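On recrute ! Technicien(ne) d'essais robotique – préhension et sécurité

Bon, autant commencer par ce qui fâche. En septembre, notre bras a serré une bouteille d'eau beaucoup trop fort. Le bouchon a sauté, l'eau a filé jusqu'au boîtier de l'alimentation, et l'arrêt d'urgence a mis 400 millisecondes à répondre alors qu'on en attendait 200. Personne n'a été blessé, mais j'avais la main à 20 centimètres de la pince et je vous assure que ça calme !

Moi, c'est Nahuel Acuña, je m'occupe des essais chez Adeck. On est une petite équipe, on développe Drameck, un logiciel de commande pour le rangement d'objets du quotidien (bouteilles, canettes, paniers, tout ce qui traîne dans une cuisine). Depuis l'incident, on a repris la limite d'effort à zéro et je ne m'en sors plus tout seul.

Ce que vous feriez avec moi : relancer les séries de prises, noter chaque échec, éplucher les journaux de la pince, vérifier la chaîne d'arrêt tous les matins avant de mettre le bras sous tension. Il y a aussi du câble à refixer, je ne vais pas vous mentir, le passage des câbles au poignet est mon cauchemar du moment.

Le poste de travail et les objets d'essai :
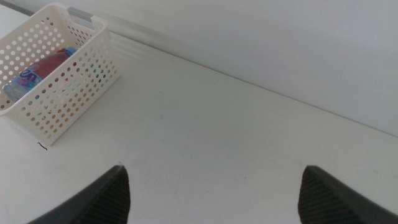
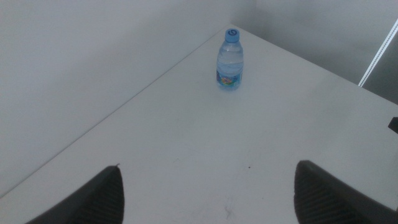
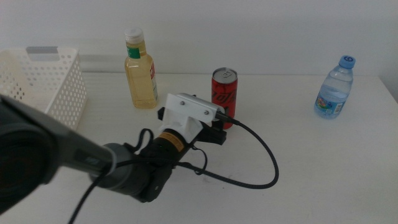 Côté profil, un BTS ou un BUT me va très bien, une reconversion aussi. Il faut savoir lire un schéma électrique, bricoler un peu en Python et surtout oser appuyer sur le bouton rouge sans demander la permission. Si vous avez déjà rédigé un rapport d'incident, racontez-le-moi, ça m'intéresse plus que vos diplômes.

Le contrat : CDD de 5 mois, temps plein, avec une vraie possibilité de rester si notre client Bustos reconduit le projet. Les essais démarrent à 9 h. La formation sécurité est assurée par Damus pendant la première semaine, et vous ne touchez pas au bras avant de l'avoir suivie.

Pour postuler, envoyez-moi un CV et quelques lignes – pas de lettre de motivation copiée-collée, pitié – via le formulaire du site, rubrique Essais. Je réponds à tout le monde, parfois un peu tard le soir.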